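Notebook > Grippers > Skastden fingers, second go

November, 4.15 pm. Brelano fingers off, Skastden pair on, 2 mm shims left in. The sheet promises a firmer hold on round things. I'll believe it when I see the log – the last pair promised that too. Plan is 36 tries on the yellow oval piece, then the bottle on the white tray. 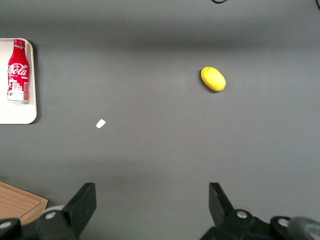 Does a wider opening make up for poor aim? Only a little, as a finger that lands off centre still pushes a round object away before it closes.

Ginting controller reset itself at try 314 of the old run, so I don't trust those figures either. Fault code 3495, reported to Prustcombe. No reply yet.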